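Is the Prira sorting kit worth 3,000 dollars?

I've had the Prira kit from Jindgate on my bench since April, and I still can't tell who it's for. The sales page promises up to 300 picks an hour. My best hour was 127, and I was babysitting it the whole time.

Small stiff parts are fine. Rings, caps, blocks – it will do those all evening. Anything long or floppy is another matter, and the manual gives wrappers one paragraph. Support told me to wait for the next update. I've now waited through 4 of them.

The price doesn't include the Widomano software plan either, so read the fine print before you order.

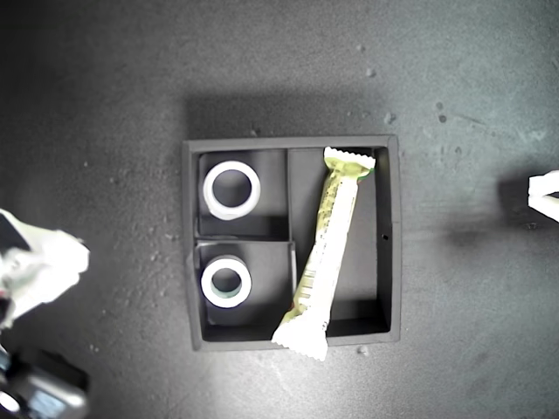

Two white rings in their compartments, one wrapper hanging over the edge of the tray.

I'm keeping mine until Friday, when the return window closes. Right now I'm leaning toward the refund – the box is still in the hall.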